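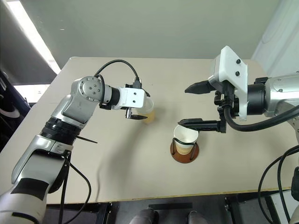
Two arms, two cups and a wire holder at the Mendach laboratory, where the Sonia planning software is under development.

Two Arms, One Plan

The software group at Mendach has spent the greater part of its effort on a problem that most people solve at breakfast. A person holding a drink in one hand can steady a second cup with the other, and does so without stopping to decide which hand should move first. A pair of robot arms sharing one table must have that decision made for them, many times each second, by a program that knows where both arms are and where both are going.

The program at Mendach is called Sonia. It began as a set of planning tools for single arms and was rewritten for paired arms under the direction of Orla Lynch, who leads the group. The first version treated each arm as an obstacle to the other. One arm planned its path, the second planned around it, and the two took turns.

"It was safe, and it was very slow," Lynch said. "If the first arm chose a poor route, the second had to live with it. We were spending our time repairing plans that should never have been made."

The present version plans for both arms together. Each joint of each arm is part of a single problem, and the planner looks for a motion that suits the pair. The cost is in computing time, for the number of possible motions grows quickly as joints are added. Sonia limits the search by keeping a library of 2,562 short motions that have already been checked for collisions between the arms. A new plan is assembled from these pieces where possible and computed afresh only where the library has nothing suitable.

Liquids place a further demand on the system. A cup that is held open must remain close to upright, and it must not be sped up or slowed down too sharply. Jaime Godinho, who is responsible for the control layer, wrote the rules that govern such motions. An object may be marked in the software as "level," and from that point the planner discards any path that would tip it beyond a set limit. The controller then smooths the speed of the arm along whatever path remains.

"The planner says where to go, and my part says how gently," Godinho said. "For a long time the two disagreed. The planner would promise an arrival time that the controller could not meet without a spill."

The disagreement was settled by allowing the controller to send its own timing back to the planner before any motion begins. When the revised times cause the arms to meet too closely, the plan is rejected and another is sought. The exchange is limited to 17 rounds. After that the software reports a failure and leaves the arms where they are.

Perception remains the least settled part of the work. Clear plastic is difficult for depth sensors, which often report the surface behind a cup in place of the cup itself. The group now uses a separate model, named Kneževič within the project, to estimate the outline of clear objects from color images. Its training set is small, and Lynch describes its results under strong window light as uneven.

Cables are handled by a simpler method. The planner adds a margin around each wrist and avoids turns that would wind a cable tightly. A fuller model of cable motion was tried and set aside as too slow for daily use.

A test suite of 117 planning problems is run whenever the code is changed. The partner laboratory at Boreck will receive the software in April, together with the test suite and the tools used to build the motion library. Its staff intend to build a library of their own, for arms mounted at a different spacing.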